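Walelance Voter Desk, reviewed by a man who used to do this with index cards

21 Apr 2020

I have been a precinct captain long enough to remember when the voter file lived in a shoebox. Then it lived in a spreadsheet, which was worse, because the shoebox never asked me to enable macros. This spring our county party bought a year of Walelance Voter Desk, a canvassing and absentee-tracking program sold to small campaigns, and handed me a login and the job of finding out whether it was any good.

It costs 127 dollars a month for a local race. For that you get walk lists, phone lists, a place to log absentee requests, and a cheerful blue banner that tells you how many days are left until you lose.

Setup took most of an evening. The import tool wants your voter file in its own format, and it has opinions about apartment numbers. I loaded 2796 names for the Kovstead wards and it put everyone on Pilkington Avenue into a single household, which would make for a lively Thanksgiving. The fix is a checkbox marked "Respect unit field," left off by default. I would like to meet whoever decided that respect should be optional.

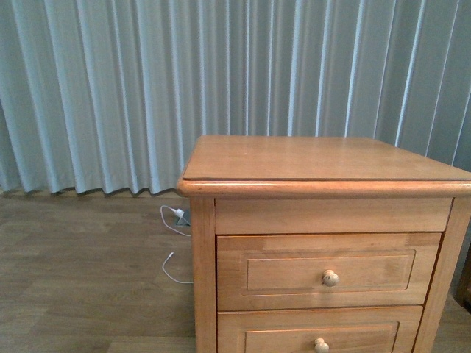
Once the names are in, the thing gets better fast. The phone bank screen is the best I've used: big type, one voter at a time, and a notes box that saves as you go. With door-knocking off the table until further notice, that screen is pretty much the whole campaign. Sandra Fothergill, our candidate for county clerk, made calls from her kitchen for a week and only phoned me for help twice. Under the old system she phoned me more often than she phoned voters.

The absentee tracker is what we really bought it for, what with the June primary going mostly by mail. You mark a voter as having asked for a ballot, then as having sent it back, and the program sorts out who needs a nudge. It does this well. It does not talk to the county's own records, though, whatever the sales page implies, so somebody has to download the daily list and feed it in by hand. In our precinct somebody is me.
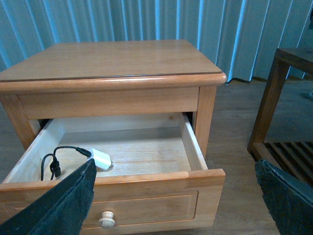

Search is slow. Anything over 2000 records and you can go refill your coffee. Filters reset themselves whenever you leave the page, and the "Export" button sits right next to "Archive List" in the same color. I'll let you guess how I learned that. Customer support restored my list the next morning and was very nice about it – nicer than I'd have been.

We also tried Ponodero, the main rival at this price. Ponodero has handsome maps and a phone app that works on an old handset, but its absentee section is one column that says yes or no. If your state still expects most people to show up at a school gym, Ponodero may suit you better. For a mail-heavy year I'd stay with Walelance.

A word on reports. There are a great many of them, and most are pie charts. The "Persuasion Index" gave my own wife a score of "unlikely," and while I can't fault the math, I didn't print that one.

I'd renew it through the general if the county party is paying, and think hard about it if I were.

Rating: four stars out of five, dropping to three if they don't move that Archive button.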